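Accueil > Revues > Économie domestique et gestes du quotidien > Article
Rubrique : Entretien, textiles, usages

3.2 Le pulvérisateur et le chiffon : un couple moins évident qu'on ne le dit

La littérature sur l'entretien des surfaces tient pour acquis que le spray et la microfibre forment un tout : on pulvérise, on essuie, la table est propre. Les guides pratiques que nous avons dépouillés pour le projet Pandwood répètent cette séquence presque mot pour mot, sans jamais préciser la nature du support. Or une bonne part des tables domestiques sont nappées au moment où l'on s'en occupe. Nous avons donc repris les 744 relevés du corpus de Hovotthorpe en ne retenant que la question suivante : que nettoie-t-on, au juste, quand on nettoie une table couverte ?

Le codage initial ne permettait pas d'y répondre. La catégorie « table » y confond le plateau, la nappe et les objets posés dessus, et 136 relevés ont dû être écartés faute d'indication exploitable. Il faut se méfier des taux de « réussite » publiés à partir de ce matériau : ils mesurent l'accomplissement d'un geste, pas l'état d'une surface. La figure 1 montre la configuration qui pose le plus de difficultés de classement, avec un flacon à gâchette rouge tenu droit au-dessus d'une nappe bleu-vert et un chiffon jaune en microfibre resté en boule à côté.
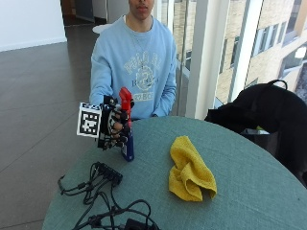 Figure 1. Flacon pulvérisateur et chiffon microfibre sur table ronde nappée.

Phyllis Greenwood objecte que la distinction est oiseuse, puisque personne, dans un logement ordinaire, ne retire la nappe pour une tache, et que le spray sert alors de détachant de fortune ; il suffirait selon elle de recoder ces cas en « textile ». L'argument est recevable pour la tache isolée. Il l'est beaucoup moins pour le passage de routine, où l'on ne sait pas si le produit traverse le tissu, ni ce qu'il advient du plateau.

Un second point nous paraît fragile. Le chiffon froissé est couramment interprété comme un chiffon déjà utilisé, le chiffon plié comme un chiffon propre. Nous n'avons trouvé aucune donnée à l'appui de cette lecture. Terence Fothergill la reprend dans la grille Ulirus sous la forme d'un score à 2 niveaux, commode à remplir, mais dont la validité n'est pas établie. Un chiffon tiré d'un paquet ou d'un tiroir peut fort bien arriver froissé sur la table. La série de Hulme, avec ses 1440 minutes d'observation, n'apporte rien sur ce point, le pliage n'y étant pas noté.

Nous proposons, à titre provisoire, de coder séparément le support, la position du flacon et la forme du chiffon, et de suspendre tout jugement sur la propreté en l'absence de mesure directe. Le tableau 4 donne les effectifs recalculés.

Dernière mise à jour : 14 juin 2022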